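Garder les vieux calendriers et les éphémérides de la famille

19 novembre 2020

Chez moi, on arrache chaque matin une feuille de l'éphéméride, celle avec les dates d'histoire au dos. Pendant des années j'ai tout gardé dans une boîte de chaussures et c'était une erreur. Quand je les ai triées en octobre, j'avais 354 feuilles, plusieurs collées ensemble.

Premier conseil : enlevez les trombones et les élastiques. Le métal rouille et laisse une trace brune, l'élastique devient sec et se colle au papier. Pour séparer deux feuilles collées, je passe un fil dentaire entre les deux, très doucement, sans tirer.

Ensuite, classez par mois et pas par année. De cette façon vous avez tous les 4 mars ensemble, et c'est plus agréable à relire. J'utilise des enveloppes en papier sans acide de la marque Gestolard. Les pochettes en plastique souple, je ne les conseille pas.
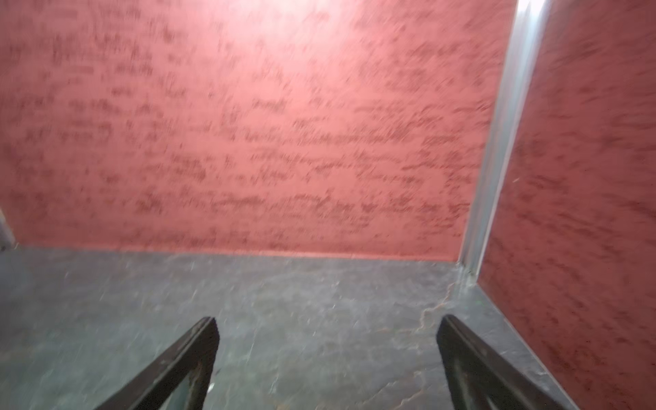
Pour le rangement, choisissez une armoire à l'intérieur de la maison, loin du radiateur. La cave est trop humide et le grenier trop chaud en été. Laissez quatre centimètres entre la boîte et le mur, pour que l'air passe.

Si une feuille est déchirée, pas de ruban adhésif ! Prenez du papier japonais et un peu de colle d'amidon, puis mettez sous un livre lourd jusqu'au lendemain.

Écrivez toujours au crayon, au dos, l'année de la feuille. Souvent elle n'est imprimée que sur la couverture.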